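チケット #431 右グリッパーの開度が記録の途中で止まる

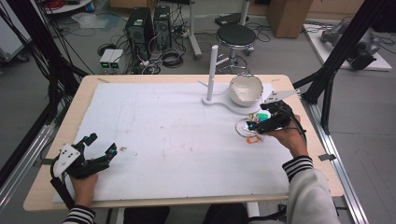
右のグリッパーでガラスの小皿をつかんだところ。左は開いた状態。

状態:対応中
種別:不具合(共有工房/自作ハンドグリッパー)
制御ソフト:Terkura
通信基板:Drosteo

症状
左右同時に記録を始めると、しばらくして右の開度の値が固まる。指は普通に動く。左は最後まで正常。エラー表示は出ず、ログを開くまで気づかない。4月に右のケーブルを作り直してから出るようになった。

再現手順
1. 両方つないで Terkura を起動し、ゼロ点を取る
2. 右で小皿をつかんで、放す
3. 2を繰り返す。最大22回で止まる

ログ
1回目:1,047行目から右の値が変化なし
2回目:2,844行目から同じ
タイムスタンプは進んでいるので、記録側が落ちたわけではなさそう。

試したこと
・Terkura の再起動:次の記録は始められるが再発
・左右のポート入れ替え:やはり右が止まる。ポートは白
・右だけで記録:再発
・右のケーブルを左のグリッパーに付け替え:左が止まった
・元のケーブルに戻す:被覆が傷んでいて短くしか使えないが、止まらず

追記(14時)
作り直したケーブルのコネクタを開けた。信号線の圧着が1本甘く、手首をひねる向きに引くと導通が切れる。Sikgate の端子を使ったが、線が細すぎてかしめが効いていない。グリッパー本体と基板は触らないことにする。

追記(16時)
太い線で作り直し、根元を結束バンドで固定。同じ手順を2セットやって停止なし。ガラスだと落としたときが怖いので、ひねりながらの試験は別の物で行う。

残り
・左のケーブルも同じ端子なので開けて確認
・値が一定時間変わらないときに Terkura で警告を出す設定
・工房の Unnithan 棚にある細い線の袋に「グリッパー不可」と書く

左の確認が済むまでチケットは開けておきます。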